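Section 4. Setting out and checking the control boxes

Read this section before you connect anything. It covers the push-button control boxes supplied with the Starkside bench kit. Wiring to the Dunbar supply unit is in Section 5.

4.1 Before you start

You will need a table with a flat, dry top, a soft cloth, a small cross-head screwdriver, and the packing list that came in the carton. Allow 18 inches of clear space on every side of the box you are working on. The boxes are light and will slide on a smooth surface when a button is pressed, so work on a textured mat.

CAUTION: Do all of the checks in this section with the supply disconnected. A box that has been connected keeps no charge of its own, but the supply unit does. Wait 2 minutes after unplugging it before you handle any leads.

4.2 Unpacking

1. Open the carton from the top and lift out the boxes one at a time. Do not pull them out by the buttons or by the selector knob.
2. Check each item against the packing list. If something is missing, write to the Clendton parts desk and give the number printed on the carton label.
3. Keep the plastic bags and the small parts together at the back of the table until the checks are finished. The rubber rings are spares and are not needed now.
4. Wipe each housing with a dry cloth. Do not use solvent, which will dull the top and can loosen the colored caps.

Note: Kits packed before August were shipped without spare rings. This is not a fault.

4.3 Placing the box

1. Lay the mat square to the front of the table.
2. Put the box you are going to check in the center of the mat with the row of controls facing up.
3. Turn the box so that the selector switch is at your left and the red button is at your right. All of the drawings in this manual use this position.
4. Move the other boxes to one side. Group them so that any box with a mushroom emergency-stop button can be reached without leaning over the others.
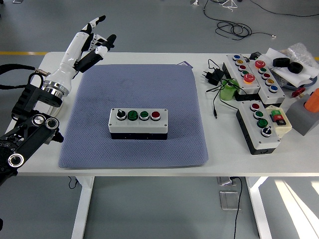 5. Press down lightly on each corner of the housing. The box should not rock. If it does, check for a crumb or a loose screw underneath before you go on.
6. Look at the small screws at the corners of the top. They should sit level with one another. Tighten any that stand up, a quarter turn at a time – the threads are cut in plastic and will strip if forced.

4.4 Checking the controls by hand

Work from left to right and finish one control before going on to the next.

1. Selector switch. Turn it slowly through its full travel and back. It should click into each position and stay there when you let go.
2. First green button. Press it straight down with one fingertip and release. It should return at once.
3. Second green button. Same as step 2. The two green buttons should feel alike.
4. Red button. Same as step 2.
5. Repeat the whole row, this time pressing each button near its rim. A button that sticks only at the rim usually has a cap that is not fully seated. Push the cap down firmly until it snaps.

Boxes with a mushroom button need one more check. Press the mushroom down until it latches, try to lift it without turning, then release it by twisting in the direction of the arrows. If it lifts without twisting, do not use the box.

CAUTION: Never tape, wedge or tie an emergency-stop button in the released position.

Note: The buttons are rated for finger pressure only. Rajitha Akanda of the Vilstead workshop recommends 100 slow presses on any box that has been in storage for more than 11 months, before it goes back into service.

4.5 Cables and adapters

1. Uncoil the adapter cable completely and look along it for cuts or flat spots.
2. Lay it in a wide loop at the side of the table, clear of the mat. Do not run it under a box.
3. Leave the adapter unplugged until you reach step 3 of Section 5.2.

4.6 Recording the result

Write the box number, your initials and "pass" or "return" on the check sheet. Boxes marked "return" go back in their original bags with the sheet folded inside.

Section 4 revised February 16, 2020. Text checked by Elfriede Albers.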